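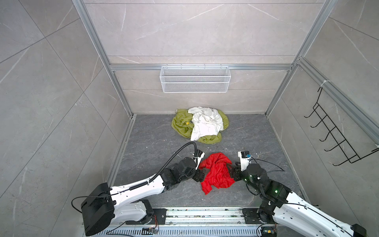

The folding booth in February, with the red cloth up front and the green and white ones at the back.

Minutes of the monthly meeting, Haworth building, small meeting room

Start: 2:00 p.m. (2:10 by the time a chair had been found for everyone)

1. Minutes of the last meeting
Approved with one correction. The word "sorted" in item 3 was changed to "moved."

2. The booth
The marble-pattern panels were discussed again. One side of the table holds that they look like a hotel bathroom. The other side holds that they look like a nice hotel bathroom. Coltent has quoted for plain grey panels and the quote was read aloud, after which the marble was felt to have grown on people. Panels stay.

The floor is dark and shows lint. Whoever finishes last sweeps it. This was also agreed in January.

3. Wire basket on the back wall
The basket under the rail was bought for folded items. It looks empty in the picture, and several members said this matched their own experience of it. Views differed on whether it is too long and shallow to take a folded shirt or whether the shirts are not being folded well enough to fit. Trial to run until the next meeting: small cloths only, folded in four, standing on edge.

A request to put the label roll and scissors in it "for now" was refused. The group remembers the last "for now."

4. Hook rack on the right wall
The black rack has five hooks and no agreed purpose. Proposals were hangers, bags, and one hook per color. The last was popular until the subject of stripes came up. Carried over.

The Poltau office has asked to have the rack if we are not using it. Reply to say that we are considering our use of it very carefully.

5. The pile
The green cloth and the white one were at the back again, white on top, in what the January minutes called a temporary arrangement. It was pointed out that a heap is quick to make and takes no training. After some discussion the following was agreed:
- Items waiting their turn are laid flat, one color to a stack.
- Sleeves are tucked in before anything is put down.
- The front middle of the floor holds one item at a time.

6. Stock
The Brinov delivery came to 13 pieces, 2 of them without labels. These go in the spare box until somebody decides what they are. More red was requested - the red is easy to see on the dark floor and harder to pretend you have folded.

7. Any other business
The kettle. Discussion was lengthy and is not recorded here.

Actions
Basket trial: day crew
Reply to Poltau: office
Printed card with the item 5 rules, to go up outside the booth: office
New broom: still open from January

Closed at 3:25 p.m. Next meeting in March, same room, bring a chair.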